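Building News for Residents, Ralley Court
2023-05-16

Water shutoff on the upper floors

The plumber from Stodard will replace the main valve on the third floor next week. Expect no water from 9 a.m. until 2 p.m. in all units above the lobby. Fill a jug the night before if you need water for pets or medicine. The water may look cloudy when it comes back, so run the cold tap for a few minutes before you drink it. 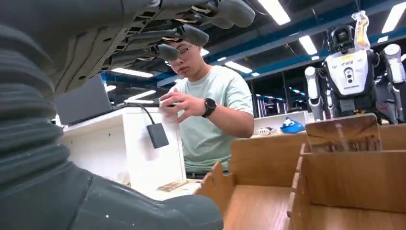
Laundry room

The card reader on dryer 2 has been replaced. Old laundry cards still work, and any balance on them carries over. New cards cost $11 at the front office, which takes checks or exact cash. Please clean the lint screen after each load and take your clothes out promptly in the evening, when the room is busiest.
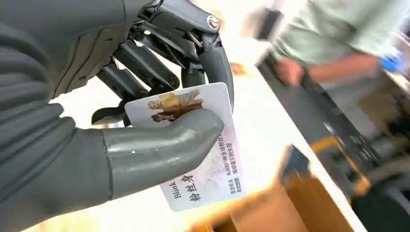

Recycling and storage

Viruteo now picks up our recycling and has changed a few rules. Cardboard must be flattened and kept dry. Pizza boxes go in the trash if there is grease on them. Plastic bags are no longer accepted in any bin, and the driver will leave the whole bin behind if one is on top.
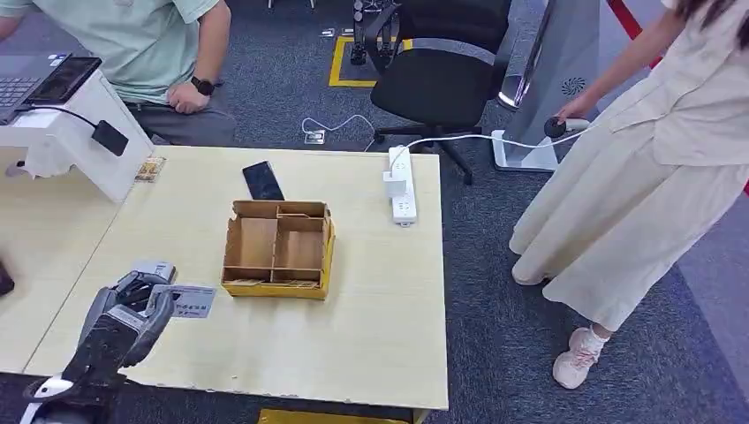 Batteries and old chargers don't go in the blue bins either. Bring them to the office during open hours and we will send them out with the next pickup. Large items such as mattresses and shelves need a pickup tag. Call the office for one before you carry anything down to the curb.

The storage cages in the basement will be checked in November. Put your unit number on the door of your cage before then. Bikes left in the hallway will be tagged and moved.

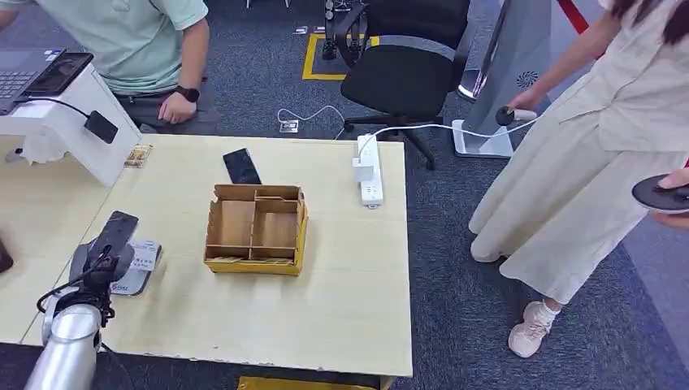
Parking

Nautiyal will repaint the lines in the rear lot once the weather is dry. A notice will go up in the lobby two days ahead. Street parking on the north side is free overnight.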